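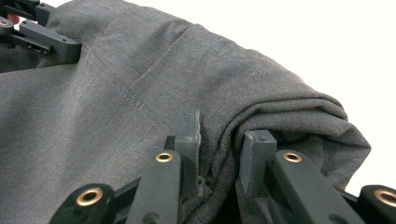

Giuliana Huamán objected, when I gave an earlier version of this handout, that I was being unfair to care labels. A label has to cover every machine and every kind of careless owner, she said, so of course it errs on the safe side. I take the point. My complaint is with people who treat the label as a lab result.

Week 4: What do laundry claims rest on?

1. The care label

A label that says "wash cold" tells you a treatment the maker is willing to stand behind. It does not tell you that warm water will ruin the garment. Those are two separate claims, and most household advice slides from the first to the second without noticing. Some labels are copied from one style to the next with no fresh testing at all. You can't tell which from the label.

Dark clothes are a good case. "Always wash darks cold" is repeated everywhere. Dye loss depends on the dye, the fiber, the detergent, the rubbing in the drum and the length of the cycle, as well as the temperature. If you change all five at once and your pants stay black, you have learned very little about cold water.

2. The manufacturer's test

We will read the sales leaflet for Dristora, a detergent sold for dark fabrics. It says clothes "keep their color for 50 washes." Before you look at the chart on page two, write down your answers to these:

Keep their color compared with what? Plain water, a rival product, or the same cloth never washed?
Who judged the color, and did they know which sample was which?
Were the samples whole garments or flat swatches? A swatch has no seams, folds or pleats, and folds are where wear tends to show first.

The leaflet answers none of them. The chart has no scale on its upright axis. I wrote to ask for one and got a coupon.

3. The survey

Protedine, a fabric softener, quotes a survey of 1,148 users, most of whom "noticed softer clothes." I'm sure they did. They had bought a softener, they were asked by the people who make it, and there was no group using anything else. A survey of 4,000 would have had the same trouble – more people answering a bad question gives you a more exact bad answer.

Compare the Betancur trial in your reading packet. It is small and rather dull. Half the towels got softener, half got none, and the people feeling them weren't told. Softened towels did feel softer. They also took up less water, a result that somehow never reaches the packaging. I still have doubts about it (one brand of towel, one water supply), and you should too. 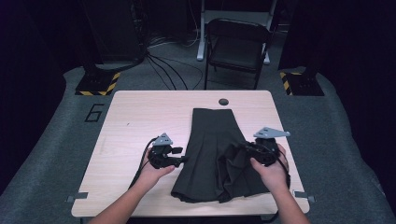
4. Pleats, pressing and old advice

The usual rule for a pleated skirt is to wash it inside out with the pleats basted down or tied in a stocking. Yaneth Zapata's short paper is the only one I know that tried this against doing nothing. She found a difference in wool and hardly any in polyester, where the pleats are normally set by heat. So the rule may be sound for one cloth and a waste of an evening for another. Books rarely say which cloth they mean.

5. For next time

Bring one care label, or a clear copy of it, and one printed claim about washing or drying. Write up to 500 words on what would have to be measured to test the claim. Leave out whether you believe it. Those of you who picked the Zondus dryer sheet last year may not pick it again.

Read the Betancur trial twice, the second time starting with the table in the back.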